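Ticket 2617
Status: Resolved
Product: Plerker label printing service
Reported by: Cillden, stockroom
Assigned to: Trinity Alcantara

Summary: Labels print blank or with the wrong item code after a reprint from the queue.

Reported problem

Users at the Cillden site send label jobs from the stock screen. First prints are correct. When a job is reprinted from the queue page, the label comes out either blank or with the item code of the job before it. The fault shows on both stockroom printers. It was first noticed in August, after the print service was moved to the new host, Godoy. Affected labels are bin labels only. Shipping labels use a different template and print correctly.

Initial checks

Printer self-test passes on both units. Label stock and darkness setting match the site standard. Driver removed and reinstalled on one workstation, no change. A job sent straight to the printer from the command line prints correctly ten times out of ten, so the hardware was ruled out.

08:40 – Turned on verbose logging for the print service. Asked the site to reprint a batch of bin labels from the queue.

09:15 – Batch of 13 reprints received. Four blank, two with the wrong code, the rest correct. The log shows the template loading each time, but in the six bad cases the data file is read before the service has finished writing it. The blank labels line up with a data file of zero length. The wrong codes line up with a file left over from the previous job.

09:50 – Checked the spool folder. On the old host it was on a local disk. On Godoy it points to a network share. The service waits 200 milliseconds between writing the data file and calling the template. That was long enough on the local disk and is too short on the share when other jobs are running.

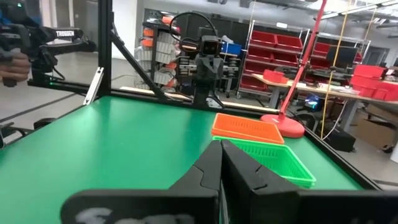
Cillden Operations – Stockroom Systems Support

10:30 – Raised the wait to 2000 milliseconds in the service settings as a test. Restarted the service. Repeated the same batch, all labels correct. Reprints are noticeably slower, and the site asked for this not to be left in place.

11:20 – Created a local spool folder on Godoy and gave the service account write access. Changed the spool path, set the wait back to its old value and restarted. First job failed with "access denied". The service account had rights on the folder but not on the subfolder the service creates for temporary files. Corrected the inherited rights and restarted again.

11:45 – Repeated the batch twice with shipping labels running at the same time. No blank labels, no wrong codes.

Cause

Spool path set to a network share during the host move. The reprint routine does not check that the data file is complete before it prints.

Fix

Spool path moved to a local folder. Verbose logging turned off. The old files on the share were deleted.

Follow-up

Bin labels reprinted before the fix should be scanned and compared with the stock screen. The site will do this shelf by shelf. The missing file check has been reported to the Plerker developers as a separate defect. The Rornano site runs the same version, and its spool path is still to be checked – ticket to be opened by Trinity Alcantara.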